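Sat 13 August
Clearing out the back workroom this weekend. Posting as I go so I remember where things went.

Started with the table. The big white board on it has picked up a lot of marks. Dry cloth first, then dish soap and warm water if that doesn't do it.

The blue box stays with the board for now. I want the small boxes sorted before I touch anything bigger.

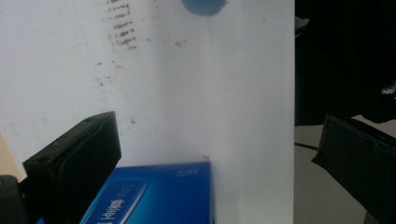 Soap gets most things off a white surface if you give it a few minutes. Brown marks are usually the slow ones. I don't use the rough side of the sponge, it leaves a haze that holds dirt later.

Ordered storage bins from Nelgate back in February. They sat in the hall until last night. The lids fit, which is more than I can say for the Votis ones.

Rule for cardboard: if it's sound, it gets a label and goes on the shelf. If the flaps are torn it gets flattened. I'm keeping one open box on the table for small stuff until the end of the day.

Next job is the floor past the table. Two computer towers and a lot of black cable. 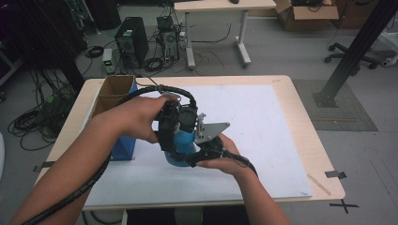

Cables are the part I always put off. My plan is to unplug one at a time, tag both ends, coil it and put a tie on it. I bought a pack of 500 ties, so there's no excuse.

The tower with its insides showing gets its own bin for screws and panels – I've lost enough screws in this room already.

Black tape marks stay where they are. Pulling them up means measuring everything again, and that took a whole evening.

Dropping the flattened cardboard at Pawlak on Monday. They take it until 6 and you don't need to tie it up.

Still to do: mop, shelf labels, find the other box cutter.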